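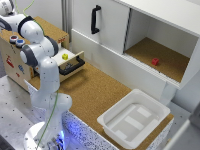 Issue 326, page 8

Cork tops for a small play cupboard (and what to do with the glitter tins)

I have a thing about cork. It's quiet, it's warm under your hands, and a dropped block doesn't sound like a gunshot. So when I set up our table of little storage pieces at Vemdale I covered pretty much every flat surface with it, including the inside floor of the cupboard compartment, and I've had enough notes asking how that I'm writing it all down!

What you need: a roll of thin cork (mine was Plistik, the cheap one), contact glue, a sharp craft knife with spare blades, a metal ruler, and something heavy. Catalogs work great.

Step 1. Let the cork relax

Unroll it the night before and lay it face down with weight on the corners. I skipped this once and spent an evening fighting a sheet that wanted to be a tube again.

Step 2. Cut big, trim later

Trace each top onto the back of the cork and cut a finger's width outside the line. Glue both faces, wait until they feel tacky, and press from the middle out. Then flip the whole piece over and run the knife along the edge. Change the blade way sooner than you think, cork eats them.

Do the compartment floor before you put the shelf over it. You want to be able to get both hands in there. And test your drawers and sliding door when you're done, a stray lip of cork will jam either one.

Stickers go on the cabinet front last of all. I like one red and one blue near each other so they go with the push buttons.

Step 3. Set out the tins

Short, wide metal ones are best, the kind with a thick rim. They don't tip, and the silver looks so good on the orangey brown. Put yours down and slide it a bit to check that the surface is flat underneath. 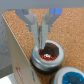
Step 4. Choose your colors

I stuck with red and bright blue. Keep them on the same top with a little gap in between, and leave some bare cork around them so you have room to work. A cream cardboard box with cork glued on makes a perfectly good stand, so don't go buying a shelf for this. Glue cork to cardboard with a thin coat, a thick one makes it wavy.

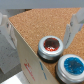

Monitz wrote in to say that contact glue bubbled the cardboard on the first try, and that plain white glue under a stack of books overnight held much better, with no smell either.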